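Bovetti opens its robot flower-arranging sessions to new partners

Teaching a robot to handle stems takes plenty of patient practice, and we're delighted to say the first collection round at Patport is complete — 438 examples, recorded by a team of 13 operators.
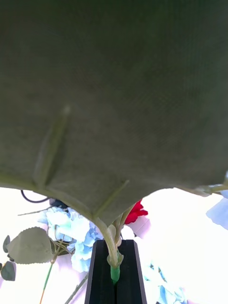 CLUMUDAU, February 18, 2023 — Artificial hydrangeas, a red rose and broad green leaves are the working material for the project, led by Hongjun Deng. Each example records one stem being picked up and placed. A second round will add 25 new kinds of foliage, and we can't wait to begin!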